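3 min read

30 July 2022

Up too early. Bin lorry. Tea, half a banana, then the laundry, which has been breeding on the chair all week and had to be faced before we go to Stavow.

Sheets first. Cream one back on the big bed, pulled it as tight as I could with the bed shoved up against the wall like that, you can't get your arm down the far side without losing skin. Should pull the whole thing out and hoover behind. Didn't. Next time. Wrinkles will drop out when somebody sleeps on it.

Then the folding. I do it on the bed now, the table is no good, too narrow and always sticky. One thing at a time laid out flat, sleeves in, bottom up, done. Mum did hers on her knee in front of the telly and they came out like they'd been ironed. Mine come out like parcels that have been through the post. Wash was at 60 by mistake so I was a bit afraid of what would come out of the machine, but only the grey socks suffered and they were awful anyway.

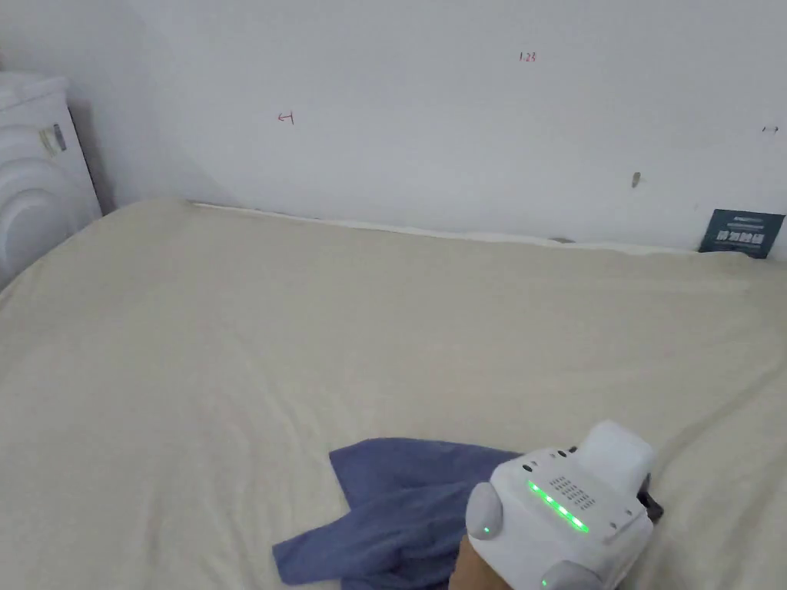
You want to roll them, said Obinna, rolled shirts don't crease and you get twice as many in the bag. He has said this before every trip I can remember. I said rolled shirts come out looking like a concertina, and he said only if you roll them slack, and we went on like that for a good while and no folding got done. Tried one his way to shut him up. It was all right. Not telling him.

Blue things all in one pile, whites in another, towels still on the line at lunch and it clouding over. Ran down for them. Dropped one in the flowerbed. Back in the wash, obvioulsy.

Dénes Bozsik rang in the middle of it, wants to know are we bringing our own bedding or is there some at the house. No idea. Said I'd ask. Haven't asked. Must ask!!

To do before bed:
- find other pillowcase (airing cupboard?)
- ring re bedding
- 20 for the milk money, in the envelope
- proper shoes, not the ones with the hole
- O's navy jumper, he'll want it and say he won't

Legs ache from the stairs. Bag is half packed and its sitting in the hall where we'll both fall over it. Rain started just after nine. Towels are in, at least. Forgot to eat the other half of the banana, found it on the windowsill, brown.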